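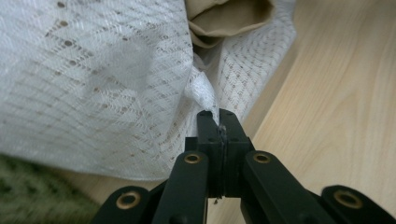 White lace with a diamond pattern, and a fold of beige cloth.

Aug 2, 2024

When Sushil Nishad bought his share of Skastwood, the workshop had one wide-belt sander, a leaking roof and an order book that covered the next 2 weeks. He had worked there as a bench joiner since leaving school. The owner wanted to retire and had already spoken with a buyer who needed only the building.

"I asked him to give me until October," Nishad says. "I had no money. I had a van and my tools. But I knew every customer by first name, and I think this is what the bank liked in the end."

Today Skastwood makes fitted kitchens, wardrobes and some shop interiors in Gruvdale. Last year it delivered 158 kitchens, against 152 the year before. Nishad is not troubled by the small difference. He could take more orders, he says, but then he would need a second spraying room, and the neighbours have been patient enough with the first.

His business partner, Anju Lodhi, came from the accounts office of a flooring company. She remembers her first morning well. The invoices were kept in a biscuit tin, and the prices for drawer fronts were written in pencil on the wall beside the saw.

"I took a picture of the wall and made a price list from it," she says. "Half of the prices were older than the apprentices. We were selling oak doors for less than we paid for the oak."

They raised the prices in one step, and lost almost 900 square metres of yearly panel work for a single builder. Lodhi still thinks it was right. Nishad says he did not sleep that month, and that he went twice to the builder's yard to talk, and both times drove home without going in.

The machines came later. A used edge bander from Reinholz was the first, and it stood under a sheet until the electrician could bring a stronger supply. For the drawer runners they stay with Tridetti, mostly from habit. "I tried others," Nishad says. "The men complained, so I stopped trying."

What he looks for in a new person is not easy to test at an interview. He gives them a cabinet door with a badly cut hinge hole and asks what they would do. Some want to throw the door away, some want to fill the hole. "One girl asked me who the customer was and when he needed it. She started with us the next week."

She now runs the assembly bench. Nishad himself is at the bench less than he would like – two mornings, if the telephone allows it. He is building a dresser for his mother there, in ash, with solid backs. The doors are still to be hung.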